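Filed under: Automation > End Effectors > Bench Tests
Print this article | E-mail to a colleague
Shares: 80 | Comments: 7

Same jaws, two pads: a bench comparison at Livcombe

November 29, 2025

The handling lab at Livcombe has spent the fall deciding which finger pads to put on its hand-held grippers. The candidates were a molded pad from Tetard and a layered one from Kostiuk, both bolted to the same jaw. The lab's test lead, who asked to be identified by job title only, went through the method with us and was careful about what the results do and do not cover.

"We were asked for a winner," the test lead said. "What we can give is a list of conditions. Thin rims, low trays, light loads. Outside of that I have no data and I would not guess."

The comparison used shallow trays because they had caused the most trouble on earlier rigs. A tray with a low rim leaves very little height for the fingers to work with. If the pad is too thick at the tip, it touches the table before it has any hold on the rim. If it is too soft, it folds under load and the tray rotates.

"People look at grip force first," the test lead said. "I would look at tip geometry first. You can turn the force up. You can't get a blunt tip under a rim."

Each trial began with both trays empty and both grippers held clear of the rims. The operator closed on the rim, lifted, held, and set the tray back down. A trial was scored as a slip if the tray turned visibly in the jaws, even when it was not dropped.
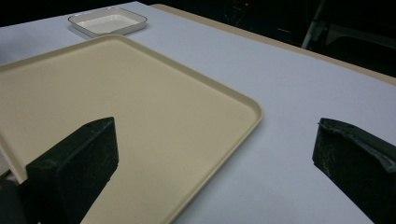
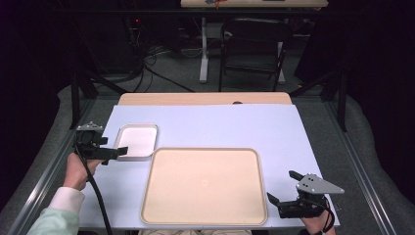
The large and small trays on the bench, with the grippers in position.

The lab logged 123 lifts with each pad. The test lead declined to release the full slip table before the December review but described the pattern. On the large tray the two pads were close. On the small one the Tetard pad slipped less often at low closing force, and the difference disappeared as force went up.

Wear was recorded separately. The lab checks the edges of every pad at the end of a session and notes scuffs, chips and lifting. "A pad with a worn lip is still a usable pad," the test lead said. "I want to know when the wear starts to change the score. So far I can't separate it from operator variation, and I've said so in the draft."

Operator variation took up a good part of our conversation. Two operators ran the series, and they approached the rim at different angles. One came in nearly flat and the other much steeper. The steeper approach gave cleaner closures on both pads but was slower.

Logging was done in Clustura, which the lab also uses for its arm trials. The test lead's one complaint was time alignment. Left and right gripper streams had to be matched by hand in the first batch — "tedious, and a source of error" — and those lifts were later repeated.

Asked whether the results would carry over to a mounted arm, the test lead was cautious. A person corrects a bad approach without thinking about it, and a controller has to be given that correction. The next series will put both pads on an arm, keep the same trays, and fix the approach angle at 2 settings.

"If the ranking holds with the angle fixed, I'll believe it," the test lead said. "Until then we keep buying both."

7 comments | Print this article | E-mail to a colleague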